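Pouches and small bags, the winter table

Gallery page, put up quick before the December market so people can see what's coming. More to follow when I get a free evening. Click through or just scroll.

Background for anyone new: I buy up leftover cosmetic pouches, coin purses, pencil cases etc, clean them, fix what can be fixed and sell them on. Started with one box. Last count for the stock book was 3,804 pieces, and yes that includes the ones with no zipper pull. Most of this batch came out of the Pawlak shop clearance, the rest from a lot marked Vimia on the carton and nothing else.

Sorting is by closure first, then by size, then color. Zippers on the long shelf, snaps by the window, drawstrings in whatever bin is left over. Wiesława Duda did the zipper shelf this year and it has never looked better, thank you W.

Cream and silver

Always the first to go in winter. People want them for the party season, lipstick, keys, phone, done. We had 40 on the table last year and went home with two.
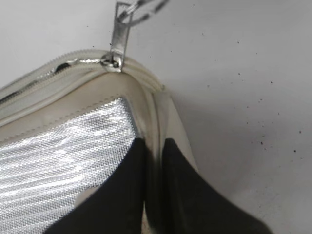
Photo: Deltisus / pouch table, winter gallery

Silver panel with a crosshatch texture, wide cream border, zipper along the top edge and on around the corner. Faux leather on the border, so wipe it, don't wash it. Look for the stitching next to the silver, it's faint.

A few notes on this type, because I get the same emails every year.

Cleaning. Soft cloth, barely damp, tiny drop of dish soap. Dry straight away. No alcohol wipes on anything metallic, the shine goes cloudy and you can't get it back. Ask me how many I ruined.

Zippers. Run a plain candle along the teeth if it sticks. Pencil works too but not on cream!! Gray smudges forever.

Storage. Stuff with tissue paper, not newspaper (ink comes off on pale linings). Keep them flat or standing, dont hang by the pull. Cream next to dark denim is asking for trouble, the dye moves.

Corners. Check these before you buy a pale pouch from anyone, me included. It's where the wear shows up first, then the piping. A bit of rubbing is normal on second-hand. Cracks are not, those only get worse.

Prices and where

Small ones from the mixed bin are cheapest, metallics a little more, anything with a repair is marked on the tag in pencil. Bundle price if you take several, just ask. Cash is easier, card if the reader is in the mood.

We're at table 21 in the Fakadau hall, same side as the coffee. Doors at 9 am. Come early for the silver ones, come late if you want a deal on the leftovers.

Still to photograph: the velvet coin purses, the kids' pencil cases, the big quilted toiletry bags, a whole tray of beaded things I havent even opened. Will add them here as I go, newest at the bottom.

If you want something held til market day send the color and the closure type. No reply in two days means I missed it, so send agian.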